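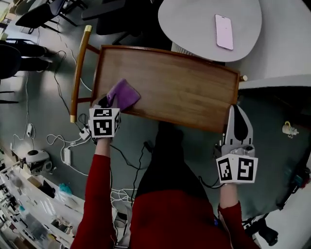 A purple cloth on the wooden panel, with one of its brass caps at each end of the rail. Photo: Dariusz Pietrzak

Corano repair room opens again in March

The Corano repair room has opened its doors again after the winter break, and the first weeks are given to wooden household things. Visitors can bring trays, small panels and boxes, and learn how to clean and polish them by hand.

"Many people use too much polish," says Sarita Solanki, who leads the sessions. "A folded cloth and a little patience are enough for most wood – the brass parts should be done last, with another cloth."

Last year 157 objects were brought to the room, and 21 of them were trays. Each session has place for eight persons and is free of charge, but cloths and polish must be paid separately. Names are taken at the front desk by Grażyna Cieślak until 10 March 2022.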